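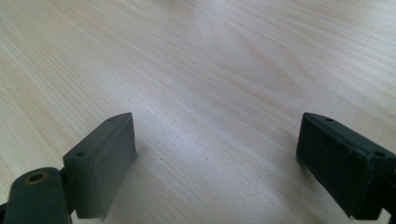
Search this site Search Clear

Open Day at Zultavitz: The Gallery

Once a year Zultavitz unlocks the side door, puts out the good coffee and lets the neighbors in to look at grippers. I went on the Monday, having been promised the future of work and a sandwich. The sandwich was egg.

The tour starts with a talk. Ehsan Azimi gave ours, and he is a patient man. He told us that teaching a gripper to pick up a cup takes something like the effort of teaching a toddler, except the toddler eventually wants the cup. The team is working toward 4,000 practice runs. They had passed 1,000 and seemed pleased, in the way of people with 3,000 to go.

A man in the second row asked if it could fold a fitted sheet. Ehsan asked if he could. We moved on to the demo tables.
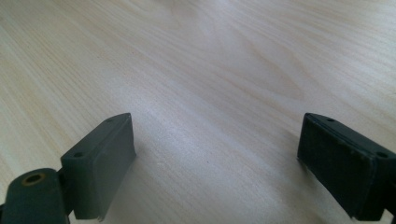
DROTOV, March. Fingers open, nothing between them, and a good stretch of pale wood grain to think about. I have been to staff meetings with this exact mood. Each finger has a pair of small round holes along the top, and the right one wears a nearly black pad on its gripping face. My neighbor Serra wanted to know what the pad was made of. She sells upholstery and can't help herself.

The brass-colored ring down in the left corner got more admirers than I would have guessed. One visitor said it was the only part he'd want on a watch.

Visitors could try the hand-held gripper after the talk, four to a group. I squeezed too hard on my first turn and was told, very kindly, that everyone does. Serra squeezed correctly and was offered a second turn. I was offered a leaflet.

The leaflet runs to 17 pages and has a glossary. I have read as far as "compliance," which does not mean what my old boss thought it meant.

The Cillia workshop down the road holds its own open day next, with conveyor belts. Doors at 10 a.m., parking behind the bakery, bring your own sandwich.

Last updated: March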